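Chapter 6
Collecting Demonstrations

Chapter 5 treated the policy as a function fitted to recorded examples and left open where the examples come from. The present chapter takes up that question for tabletop manipulation. Most of the errors seen in a trained policy can be traced to the recordings, and few of them can be repaired afterward by a larger network.

A demonstration is a time-ordered record of camera frames, joint positions and commands, together with a short text label naming the task. The running case is the Stonerham set, which holds 302 demonstrations recorded on a two-handed station. Each begins from a new arrangement of household objects. Boxes, packets, pens and cards differ in height, stiffness and surface, and a grasp suited to one of them often fails on another. Contact deserves particular attention — a fingertip resting on the lid of a flat box is a different state from a fingertip just above it, though the two may look nearly alike from a chest-height camera.

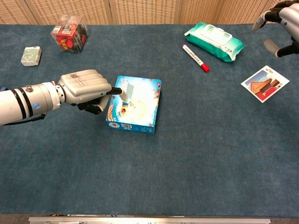

6.1 Choosing the Starting Arrangement

Let the starting arrangement be the position and orientation of every object before the first command is sent. If the operator sets these by habit, the objects drift toward a few favored spots, and the policy learns the spots. The Arko procedure avoids this by drawing positions at random and allowing no more than 20 demonstrations per object list. When the limit is reached, the list is replaced.

Failed attempts are kept and labeled as failures. Section 6.2 describes the label format, and Section 6.3 considers when a failed attempt may be used in training.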